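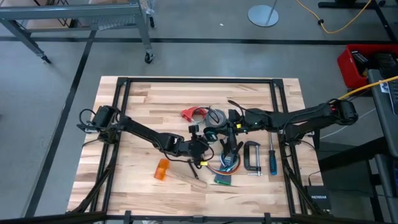 The Fasivside Bench Challenge is a yearly student project in which teams program a pair of robot arms to sort and put away hand tools. It is run by the engineering club at Monham College and takes place over one term, ending with a judged run in May. The name comes from Fasivside, the building where the club has its lab.

Format

Each team has four members. All teams share one workbench, which has an arm on either side and a black rail around the top. Before a run, the judges lay out common shop items on the wood – screwdrivers, tape, clamps, wire and similar things – in no set order. The arms must pick up each item and place it in the zone given on the task sheet. A run lasts 14 minutes and is scored out of 500 points. Dropped items cost points, and an item that leaves the bench can't be returned to play.

Teams may steer the arms by hand during practice, and most record roughly 200 practice picks before they write any control code. Steering by hand is not allowed in the judged run. 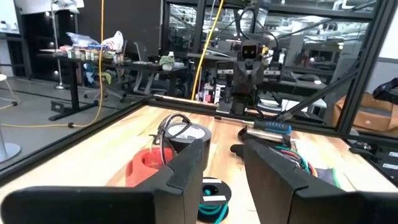

Why are soft items such as cable worth more points than solid ones?
Cable changes shape when it is gripped, so a grasp that worked once may fail the next time. The rules give double points for any cable or loose wire placed fully inside its zone.

History

The project began as an exercise in the Clondico course, an introduction to automation for second-year students. At first it used a single arm and wooden blocks. The second arm was added when the club took over the exercise, and the blocks were dropped in favor of real tools a year later.

Awards

The team with the highest score receives the Maruyama Plate. A separate prize goes to the best written log, which must list every failed pick along with the change made afterward. Logs from past years are kept in the lab and may be read by new teams.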